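Tusasen Opens Its First Shared Laundry Room and Asks Residents to Please Empty Their Pockets

FOR IMMEDIATE RELEASE
30 September 2021

Tusasen, the housing cooperative on the north side of Manurung, will open a shared laundry room on the ground floor of its main building next week, ending a long local tradition of carrying wet towels home on the bus. The room will serve 505 apartments and stay open from six in the morning until ten at night.

The idea was first put to residents in January, when the cooperative sent out a survey on what to do with the old bicycle store. Over 1,000 comments came back. Most asked for a laundry room. A good many asked for quiet, and a handful asked for the bicycles, which had been moved out two years earlier with plenty of notice.

"People have strong feelings about laundry," said Melur Oei, housing manager at Tusasen. "I got a four-page letter about fabric softener. I read all of it. The writer is against."

The machines are front loaders, chosen after a trial that let residents wash their own things and complain in writing. The complaints were useful. Top loaders lost points with shorter residents, who could reach the first few socks but not the last one. Front loaders lost points with anyone who dislikes bending down, and won anyway.

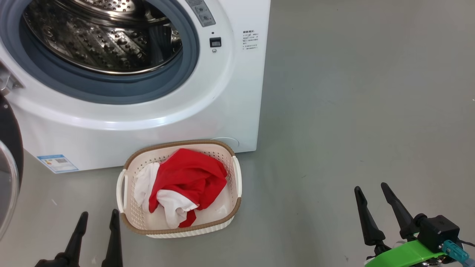
The house rules fit on one page, down from seven in the first draft. Put your basket on the floor by the machine when you unload, and take it with you when you go. Run a hand around the rubber gasket before you shut the door, as this is where small socks go to retire. Leave the door open after your wash so the drum can air out. Do not move another person's clothes until the cycle has been over for 15 minutes, and then move them kindly.

Pockets get a paragraph of their own. During the trial the drums gave up coins, keys, a great many tissues and one harmonica, still unclaimed. It can be picked up at the front desk by anyone able to play it, or willing to promise not to.

Booking will be handled by Hemix, a local firm that runs sign-up calendars for apartment buildings. Residents can reserve a machine by phone or on the paper sheet by the door. The paper sheet was added at the request of Ynyr Phillips, who has lived in the building for 40 years and does not plan to make an account for his shirts.

"I have a pencil," Mr. Phillips said. "It has never asked me for a password."

Cleaning and repairs go to Brateck, whose crew will wipe down the gaskets and clear the filters every Monday before opening. Suryani Sopacua, who leads the crew, has asked residents to measure their detergent. The cap has lines on it, she noted, and the top line is meant for very dirty clothes. It is not a goal.

Mawar Menon of the residents' group will be in the room through opening week to help with first washes, sort out double bookings and give opinions on separating colors. Her own view is that red goes alone. She will discuss this further on request – bring a chair.

Visitors are welcome on opening day from ten until noon. There will be coffee, a short speech by Melur Oei and a free first wash for every household. Residents are asked to bring one load each. A question about curtains has already come in, and the answer is that curtains count as a load.

Media contact: Bayu Purba, Tusasen resident services, at the front desk on weekdays. Please do not call the laundry room, as the phone there is for bookings and cannot be heard during the spin cycle.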